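Emberg Opens Computer Refurbishing Shop in Killon

KILLON, January 4, 2024 - Emberg, a repair and resale company for used office equipment, has opened a computer refurbishing shop on Marchand Street in Killon. The shop takes in retired desktop computers from businesses, schools and households, repairs those that are worth repairing, and sells them with a limited warranty. Machines that cannot be repaired are taken apart for usable parts.

The Killon shop is the second Emberg location. The first, in Indow, opened as a storefront for printer repair and moved into desktop computers when local offices began asking what to do with their old ones. Emberg signed the lease on the Marchand Street building in December and moved its parts inventory there the same month.

The building was formerly a carpet showroom. Emberg has divided it into a front counter, a sales floor and a workroom with seven repair benches. A loading door on the alley side is open to businesses dropping off equipment by appointment. Household customers can bring computers to the front counter at any time during store hours.

Each computer that comes in is logged and given a tag number. The storage drive is removed first and is either erased or destroyed, depending on what the owner asked for at drop-off. Owners receive a written record of which was done. The rest of the machine is then cleaned, opened and tested. Memory, power supply, fans and ports are checked one at a time, and old thermal paste is cleaned off and replaced before a computer goes back on sale.

Refurbished desktops are sold with a new or tested drive, a power cord and an operating system already installed. Monitors and keyboards are sold separately. All computers carry a warranty that covers parts and labor for 500 days from the date of purchase. The warranty does not cover liquid damage or parts added by the customer.

There is no charge to drop off a desktop computer, with or without its drive. Emberg does not accept tube televisions, large copiers, or batteries that are swollen or leaking. Customers with those items should contact their local waste office for drop-off locations.

Businesses retiring a larger number of machines can arrange a pickup in Killon, Indow and the towns between them. Pickup requests need to be made two business days ahead, and equipment should be unplugged and on the ground floor. Emberg will provide a list of tag numbers after the machines reach the shop, for use in the customer's own equipment records.

The Killon shop will also sell used parts over the counter, including memory, power supplies, cases and cables. Parts are tested before they are shelved and may be returned within the period printed on the receipt.

The Indow store will keep its current hours and will continue to handle all printer repairs. Computers dropped off in Indow will be sent to Killon for testing.
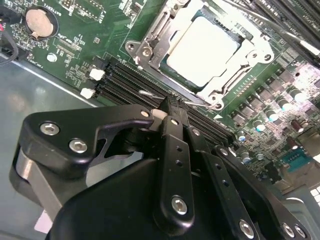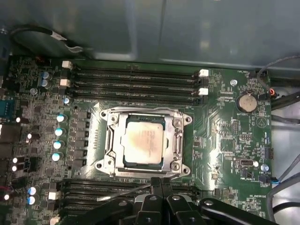 Can I get the files off my old computer before it is erased?
Copy your files before drop-off if the computer still starts. If it does not, tell the counter staff when you bring it in, and the drive will be set aside and returned to you.

About Emberg
Emberg repairs and resells used office equipment from its stores in Indow and Killon. Inquiries about drop-off, pickup and parts can be made at the front counter of either store.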